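Chapter 4
Boxing Small Goods

Learning goals
After this chapter you should be able to choose a box for a small framed item, line it, and close it so that the contents do not shift.

Small frames are returned to shops more often than most gift items. At Farnura, a mail-order seller used as a case in this book, 46 returns in one April were framed prints, and 33 of them had a damaged corner. The glass was usually fine. The corners had rubbed against a bare box wall.
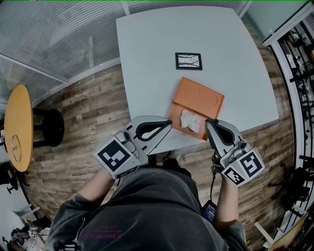

Lining comes before anything else. Tissue or soft cloth should be crumpled a little, so that it holds air, and laid in the tray before the item goes in. Flat sheets slide. Keep the lid fully open while you work – a half-open lid catches on the frame and pulls the lining out of place.

4.1 Choosing the work surface

Signe Solheim, who trained packers at Koller, asked for a clear table with room to set the item down beside its box. Her packers handled 700 parcels a week.
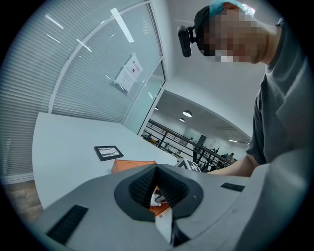
Frames are best laid flat until the box is ready. A frame stood on edge can fall, and the corner takes the blow. Keep it within easy reach as well. The small black-edged piece lying on the white tabletop, with the orange box close by, follows both rules. Section 4.2 covers how to measure the item and allow for the lining.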